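# Marker tracking drops out on handheld gripper 2 (club ticket 187)

Opened by: Miroslava Kopecký
Project: Jinora, student handheld gripper kit
Status: closed, with one leftover (see bottom) 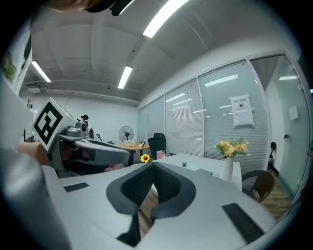
Gripper 2 keeps losing its position for a second or so at a time, and when it comes back the track has jumped sideways by a hand's width. It's been doing this since we moved our practice sessions over from the Postham room, and I'm sorry to say I sat on it for two meetings hoping it was just me! Gripper 1 is fine with the same software and the same person holding it. My first thought was the light, since we've got those long fluorescent panels overhead and the glass partition throws them right back at us as bright streaks, even with the gray blinds down behind it. The cube marker itself looks good to me, with a nice bold black border. I've attached the log from Friday's run, which has 181 dropouts in it. (Gripper 1 had 2 in the same session, so something is clearly up.)

**Radomír Šťastný**

Thank you for writing this up so nicely, Mirka, and please don't feel bad about the two meetings, I had the same thing happen and blamed my laptop. Before anybody takes anything apart, could you try these and tell us what you get?

1. Run the tracker facing the plain back wall, then facing the glass. Same motion both times, slow figure eights.
2. Check the exposure line in `jinora.cfg`. It should be fixed, and it has a habit of going back to `auto` after an update.
3. Swap the USB cables between grippers 1 and 2.

Do them one at a time if you can stand it. I know it's dull.

**Miroslava Kopecký**

Okay, I stayed late and did all three, with Juraj holding the gripper until his arm gave up.

- Back wall: much better, though I still saw a few drops.
- Glass: terrible, same as before.
- Config: it said `auto`. Argh. I set it to fixed and the glass run got a lot calmer.
- Cables: the remaining drops followed the cable! They moved over to gripper 1 as soon as I swapped.

So that's two problems sitting on top of each other, and I feel a little better about being confused.

**Juraj Tóth**

My arm has recovered, thanks for asking. The bad cable is the one with blue tape near the plug. I wiggled it while watching the log and could make it drop whenever I wanted, so I've put it in the broken box. Please, please don't take it back out because it "mostly works."

What exposure value did you end up with? I tried 187 and the marker washed out every time I turned toward the ceiling.

**Miroslava Kopecký**

80! Anything higher and the white part of the marker starts to glow and the corners go soft. It does make the preview look gloomy, but the tracker seems perfectly happy with it.

**Ruth Cusi**

Hi all, I ran a full practice set this afternoon with the new cable and exposure at 80, including plenty of turning toward the glass, and got no dropouts on either gripper. Log is in the October folder. I also added a line to the startup script that prints the exposure setting in big letters, so we'll at least see it if it flips again.

**Radomír Šťastný**

Lovely work, everybody. Closing this one.

Leftover: Zdislava Michalík is going to find out why the update resets the config in the first place. That's getting its own ticket. Until it's fixed, check the exposure line after every update, and spare cables are in the Plinska drawer, second from the top.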